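Collecting Simulated Demonstrations for a Gripper Policy: What We Got and What We Doubt
Project report, robotics lab course
Funmilayo Balogun and Ekaette Iyamu
21 March 2019

1. What we set out to do

The assignment was to build a set of demonstrations that a small network could learn from, then train the network and report how well it did. We chose to work entirely in simulation, in the brick courtyard scene that comes with the Zisturholm package. The course notes say that simulated data is cheap and clean. We agree with cheap.

Two views from the gripper camera in the courtyard scene.
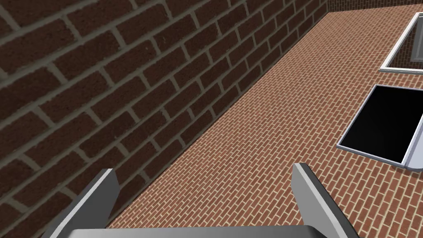
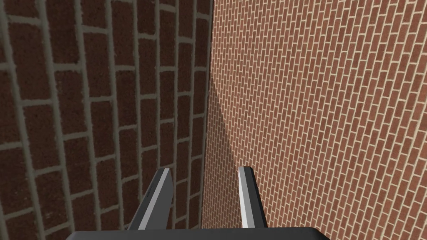 The task for the learner was to move the open gripper to a goal pose near a wall without touching the wall. No grasping was involved. We picked it because we thought it would be too easy to go wrong, and that was a poor guess.

2. How the examples were collected

Each example is one run driven by a person with a game controller. The simulator saves the camera view, the pose of the gripper and the command sent at each step. A run ends when the driver presses the stop button, so "reached the goal" in our data means "the driver thought so." We checked this against the stored poses later and it did not always hold.

Both of us drove. Ekaette drives slowly and corrects a lot. Funmilayo goes straight at the goal and brakes late. We did not plan this, and we did not record the driver's name until the second week, so for the early runs we can't separate the two styles. A network that copies people will copy whichever habit is more common in the set, or some average of both that neither of us would ever do. Several of the papers on our reading list treat the person as a fixed source of right answers. After doing it for some evenings we find that hard to take seriously.

We saved 1454 runs. Of these, 31 were thrown out because the log was broken or the driver stopped right after starting. We held back 200 for testing and never trained on them.

3. Labels and storage

The runs were stored with Hanitz, the logging tool from last year's group. It writes a new folder for each run and names it by the clock. When two runs started in the same second, the later one wrote over the earlier one. We found this by accident and do not know how many runs were lost before that. The saved total above is what was on disk.

Goal poses were drawn at random by a script. The script drew evenly over the floor plan, which sounds fair, but a lot of the hard cases are in the corners and the corners are a small part of the plan. So the set is full of easy moves over open floor. We added extra corner goals near the end. They were driven by people who by then had had a lot of practice, which makes them different from the rest in another way.

4. Training

We used the Prametti baseline from the course with its default settings. It takes the camera view and the current pose and gives the next command. We changed nothing except the input size. The training error went down smoothly, as it does in every student report, and it told us very little. The error on the held-back runs also went down. Those runs came from the same drivers, the same courtyard and the same goal script, so a good score there mostly shows that the test runs look like the training runs.

When we let the network drive by itself, the picture was worse. Over open floor it usually did fine. Close to a wall it drifted, and once it was somewhere no driver had been, it had no example of how to get back. Our drivers rarely made a bad mistake, so the set holds very few recoveries. Careful driving hurt us here.

5. About the brick

We suspect that the network leans on the brick texture to judge distance. The spacing of the mortar lines changes as the camera gets closer to a surface, and that is a strong cue. It is also a cue that belongs to this one courtyard. To test this we swapped the wall texture for plain gray and ran a few goals again. The gripper hit the wall more often. We ran too few goals to put a number on it and we are not going to pretend otherwise.

The lab assistant suggested random textures for each run. It may help. It would also mean collecting again, or replaying our saved commands under new textures, and we have not checked whether the replay gives the same path.

6. What we would change

Record the driver from day one. Fix the folder names. Start some runs from bad positions on purpose, so that the set has recoveries in it. Let the simulator decide when the goal is reached.

We would also like a second scene before saying anything about learning in general. The Yusuf scene has curved walls and is supposed to be ready in May. Until then, our claim is limited to this courtyard, this gripper and two drivers, one of whom brakes late.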